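Notebook, 24 December 2020
Skoludness build: save system and the lighthouse chapter

Short day, but I want to write all of this down before the break, otherwise in January I will remember only half of it.

I started with the save bug in chapter 4. The testers at Ulstead wrote that when the player saves inside the lighthouse and loads again, the radio plays the first message one more time, and the second message never comes. I could repeat it on my machine on the first try. The flag for the radio is written in the save file correctly. The problem is the order of loading: the room script starts before the flags are read, so it sees an empty value and thinks the player is new here. 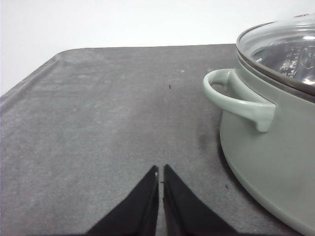

I moved the reading of flags before the room scripts, and then the lighthouse was fine but the harbor broke. In the harbor the boat takes its position from a script, and now the script is too late by one frame, so the boat jumps. It is a small jump, but the player looks straight at it when the screen fades in. For the moment I keep the fade black for 2 frames longer. It is not beautiful. I put a comment in the code so that we don't forget it is a patch and not a solution.

After this I ran the automatic save and load test, 40 times in each room of the chapter. No wrong radio message any more. One crash in the cellar, which I could not repeat. The log shows only that the sound bank was missing. Maybe it is the same thing we had in July with the old sound tool from Aerts, but then the crash was always at the same door and this one was in the middle of the room. I saved the log in the shared folder, under the build number 323. 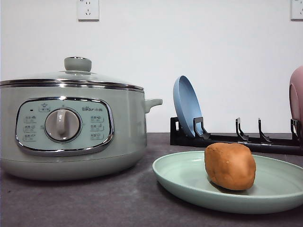

Flashlight

The new flashlight is too strong. In the old build the player was afraid to go down the stairs, and now one can see the whole cellar from the door, also the figure at the end, who should be a surprise. I tried three things:

1. Lower brightness, same width of the cone. The walls look gray and flat and the hints written on them are hard to read.

2. Same brightness, narrow cone. Much better feeling, but on a small screen it makes one a little sick when turning fast.

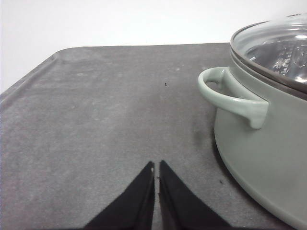
3. Narrow cone that becomes wider when the player stands still. This is my favorite. The player must stop to see more, and to stop is exactly what one does not want in that cellar. The change should take less than one second, otherwise it feels like a fault of the lamp.

I leave number 3 switched on in the build. If somebody wants to compare, the other two are still in the debug menu.

Dialogue, Lorero version

The text for the Lorero platform came back from translation. The lines are good, but several are longer than the subtitle box — mostly in the scene on the pier, where the writer's sister explains about the letters. I would prefer to make the box higher than to cut her sentences. She has few lines in the game and each one is needed later.
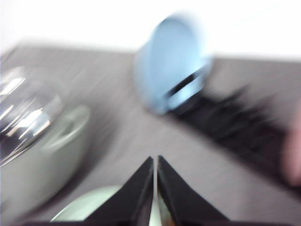
The box can grow upward without problem, except when an item is shown at the same time, then the text goes over the item name. I did not fix this today. It needs a decision about where the item name should stand, and I don't want to take it alone.

Also, in two places the name of the town is still the old one. I corrected it in the text file, but one of them is also spoken, so it must be recorded again or we cut the word. I listened to the cut version and it sounds natural enough, with a small breath before "harbor".

To do after the break:
- boat position in the harbor, the correct way
- cellar crash, run the test through the night with full log
- item name and subtitle box
- ask Ulstead to play the cellar with flashlight number 3, without telling them what changed
- remove the longer fade when the boat is done

The build is uploaded and the test machine is off.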